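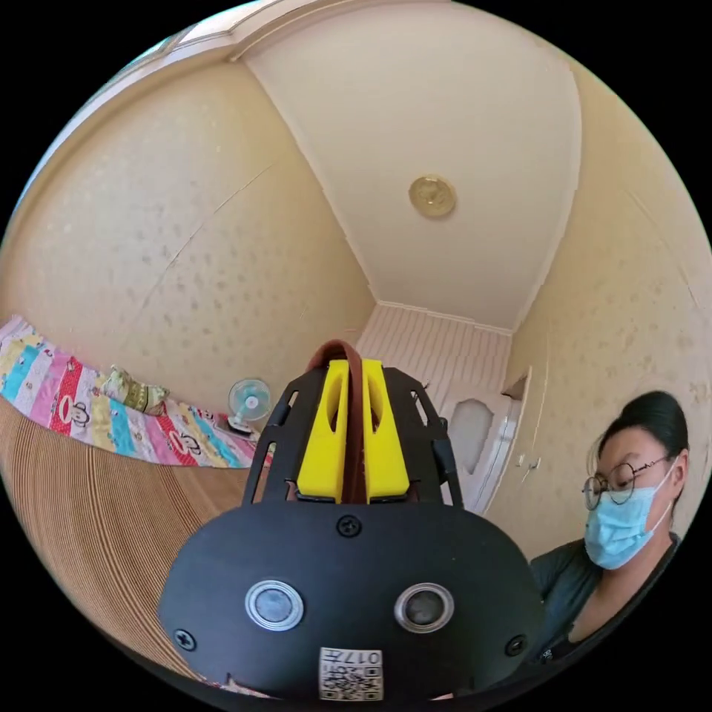

Abilio Calvo has rented out rooms in Odville for 11 years, and he says most of the calls he gets now are from people who want less space. He bought the old Requena boarding house when it had been closed for two winters. A small room, like the one in the photo, is what they ask for first. "They want a door that locks and a rent they can pay," he said.

His cheapest room goes for $372 a month, heat included. The biggest is 132 square feet. Ten of the rooms share a kitchen on the ground floor, and tenants work out the cooking hours themselves.

Calvo raised rents once, in August, after the water bill went up. "I told everyone in person. Two people were mad at me. They're still here."

He has no plans to buy a second building. "The roof on this one comes first," he said.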